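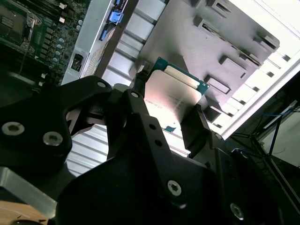 *Processor in the fingers over the open chassis, CPU handling cell.*

**Ticket 273 — CPU handling cell, processor turns in the fingers**
**Opened:** 8 September 2025
**Site:** Tundedora, server refurb line
**Status:** open, nearly there

### Symptom

The cell picks a processor fine, lifts it fine, and then the part rotates a little between the jaws during the traverse. By the time it gets to the fixture the edges aren't parallel to the plate any more and the place step times out with a position fault. 13 faults in one shift, all on the same step, which is a lovely clean pattern to work with!

Program is the Tristirness one, unchanged since February. Finger set is the Ostrowski narrow pair.

### What I've tried

1. **Re-homed the gripper and re-ran the zero.** No change. Zero was already good.
2. **Wiped the jaw faces** with a lint-free cloth and alcohol. Slightly better for a handful of cycles, then back to faulting.
3. **Grip force from 33 to 38 percent.** Fewer faults, but I don't want to live up there with bare substrates, so I put it back to 33.
4. **Checked the finger screws.** Here's where it got fun. The lower screws were tight on both sides. The small upper one on the right finger took almost a quarter turn before the driver clicked. With that screw loose the jaw can rock on its joint, and anything it holds will pivot around the other contact.
5. **Threadlocker on that screw**, medium strength, left overnight, torque checked in the morning. Did the matching one on the left too while I had the bottle open.

After step 5 I ran the pick and traverse at quarter speed with a scrap part and watched it the whole way across. Dead steady. Then full speed, and the fault came back once, on the place step only. So the rocking jaw was real, and there's a second thing hiding behind it — my money is on the approach to the fixture.

### Approach to the fixture

The gray plate sits in front of the louvered panel and the fingers come in with the processor upright. There's a block sticking out of the plate on the right, and the taught approach brings the right finger in on that side. If the plate has shifted even slightly on its mount, I think the finger could brush the block and twist the part. That would fit a fault that only shows up at full speed, when the arm overshoots a hair.

Plan is to loosen the plate, square it to the rail, tighten, and re-teach the last two waypoints with a bit more room on the right. 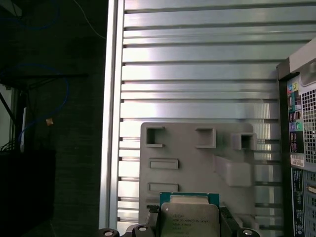
Plustent support replied on the ticket that the plate should be squared first and the waypoints left alone until it has been run again, as re-teaching against a crooked plate only bakes the error in. They also asked for the force log from the place step, with the sample interval set as short as it will go, and want to know whether the spike comes before or after the part touches the plate.

Great point about the order, and I'm glad I hadn't touched the waypoints yet. Logging is on now.

### Still to do

- [ ] Square the plate to the rail, check with the small machinist's square
- [ ] 20 cycles at full speed on the old waypoints, scrap part only
- [ ] Attach force log for Plustent
- [ ] Re-teach only if the spike is still there
- [ ] Add the upper finger screws to the monthly check — they weren't on the sheet at all
- [ ] Order a spare narrow pair; the counter on these reads 2000 cycles past the swap interval

Cell stays in manual until the 20 cycles are done.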